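Betreff: Re: Auflage für den Montagetisch, weiß oder grau?
Liste: Werkstatt und Vorrichtungen

Am Vormittag schrieb die Beschaffung Nedeck:
> Wir wollen die Tischauflagen im August vereinheitlichen. Zur Wahl
> stehen die graue Matte von Zukex und eine weiße Platte. Die Matte
> ist rutschfest, die Platte lässt sich leichter abwischen. Gibt es
> Erfahrungen mit weißen Kleinteilen auf weißem Grund? Und wie hell
> muss die Beleuchtung sein?

Hallo zusammen,

wir arbeiten beim Rakeo-Satz mit der weißen Platte auf dunkler Tischfläche. Die blauen Teile heben sich gut ab, auch bei schrägem Licht. Bei den weißen Plättchen hängt die Erkennbarkeit fast nur vom Schattenwurf an der Kante ab. Mit diffusem Deckenlicht allein war das bei uns zu wenig, eine seitliche Leuchte hat geholfen. Gemessen habe ich 640 Lux auf der Plattenmitte. Dahinter hängt schwarzer Stoff gegen Reflexe vom Fenster.

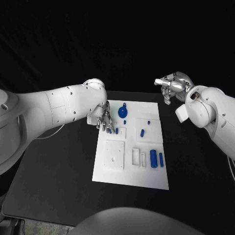
Weiße Platte mit weißen Plättchen und blauen Teilen, dunkler Tisch, schwarzer Hintergrund.

Zur Matte: Die von Zukex hatten wir 10 Wochen im Einsatz. Rutschfest ist sie, aber dünne Plättchen lassen sich schlecht von ihr aufnehmen, weil die Kante leicht einsinkt. Auf der harten Platte tritt das nicht auf. Dafür wandert diese auf glattem Tisch. Abhilfe: 2 Streifen doppelseitiges Klebeband von Halvorsen an der Unterseite, vorn und hinten quer. Nach dem Abziehen bleiben Reste, die mit Isopropanol weggehen.

Für gemischte Sätze würde ich die weiße Platte nehmen, für rein weiße Teile die graue Matte – oder eine graue Platte, falls Nedeck so etwas liefern kann. Die Teileliste zum Rakeo-Satz (23 Positionen) schicke ich auf Anfrage direkt, der Anhang ist für die Liste zu groß.

Offen ist noch die Plattendicke. Wer Werte zum Verzug nach längerer Nutzung hat, bitte hier melden.

Gruß
Werkstatt, Montageplatz 2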